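Workshop notebook, kayak rental shed
May 25, 2023
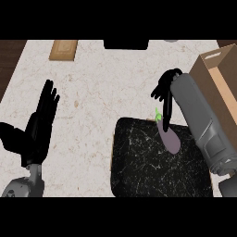 OK so the Gamov loop. I paddled it again this morning with Orest and I'm finally writing it up before I lose the scrap of paper (my notes from the first run went through the wash, sorry everyone). We put in at the Zakharchenko landing just after sunup, two of the long touring boats, light wind from the west, and the water was like glass until we came out past the point. Gorgeous! Two herons, a lot of swallows, and one very grumpy fisherman who thought we were going to run over his line.

The point of the trip was to see if the loop works as a half-day tour for people who have never sat in a kayak. I think it does, with changes. The whole thing took us a bit over 3 hours with a snack stop, and we were dawdling. A family with kids would need longer, so I'd say tell them to be back for a late lunch and leave it at that.

The stretch below Stimov is the part I keep going back and forth on. It's the prettiest bit by a mile, cliffs on one side and that little gravel beach on the other, but the current picks up where the channel narrows and I didn't love how my stern slid around. Orest thought it was nothing. Orest has been paddling since he could walk, so I'm putting a question mark next to his opinion. Want to try it again in August when the river's lower.

Boat stuff. The blue tourer, number 49, still leaks at the rear hatch. I put new foam tape on it Monday and got maybe a cupful in there anyway, so it's either the lid or the rim. Going to swap lids with 6 and see if the leak moves. The foot pegs on 6 are stiff too, rinse the sand out before forcing them. Please!

Tried the Zotby dry bags. Mine sat in the cockpit the whole way with my sweater and sandwich in it and everything came out dry. Orest didn't roll his down enough times and had soggy crackers, so we need to show guests how to close them at the landing and then check.

Money: fuel, parking for the trailer and lunch for the guide come to 466 for a full weekend of tours, if we run both mornings. Haven't worked out a price per seat yet. I'd like to keep it cheap enough that the campground people will walk over and sign up on a whim.

To do: call the campground about putting up a flyer, find a second throw rope (the old one is fraying near the bag), ask Orest where he put the trailer key.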